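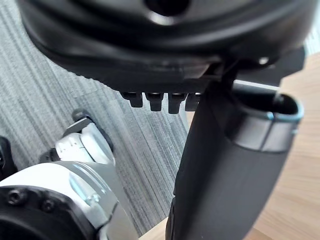

Iron tablets upsetting my stomach — is every other day all right?

Posted by Lucyna Stępień in Everyday Health, Randgate Community Help

Hello everyone, I hope this is the right board. I had a blood test in March after months of feeling worn out (I was falling asleep on the bus home, which is not like me at all) and my iron stores came back low. The surgery put me on one tablet a day and I've been good about it, but my stomach is in knots by mid-morning and I'm rather bunged up, if you'll forgive me. My sister-in-law says she was told to take hers every other day and felt much better on it. Has anyone else done this? I don't want to undo the good work, but I can't face breakfast any more. I also drink a lot of tea, in case that matters.

Latifa Bensaid

Oh Lucyna, you have my sympathy, I had two rounds of this after my youngest was born. Every other day is quite a common way of taking it now, and plenty of people find it kinder on the tummy, but do ring the surgery or have a word with the pharmacist before you change anything. They'll want to look at how low you were to begin with and which tablet you're on, as they aren't all the same strength. Ask as well whether you can take it with a little food. You may absorb a bit less that way, but a tablet you can keep taking is better than one you give up on.

The tea does matter, I'm afraid! Tea and coffee both get in the way of iron, so try to leave an hour or so either side. I moved mine to the middle of the afternoon with a small glass of orange juice, and kept my morning cuppa — I wasn't giving that up for anyone. Keep the tablets well up out of reach if you have little ones visiting, too, as iron is very dangerous for children.

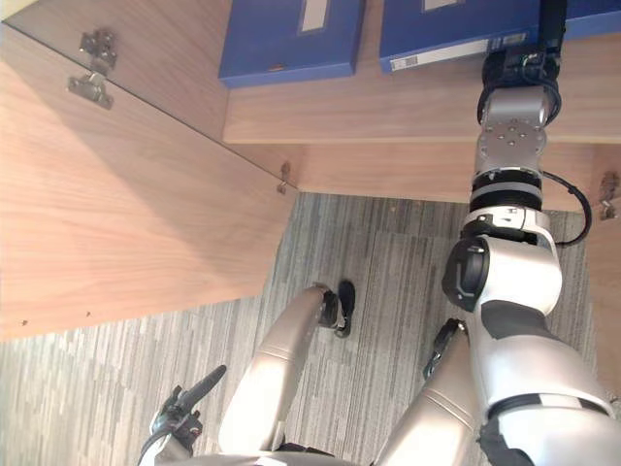 Cupboard with its door open, blue boxes on the shelf.

And please do go back for the repeat blood test, even if you're feeling brighter. They should also be trying to find out why you were low in the first place, so if that hasn't come up yet, bring it up yourself. Let us know how you get on, love.

Kobe Van der Linden

Same here, liquid iron was easier for me. Tastes awful, use a straw. Prunes for the other thing.

Arnout Goossens

I just stopped mine and ate more spinach and felt fine after a while. Never had it checked again though, so perhaps don't go by me — Latifa's answer is the better one.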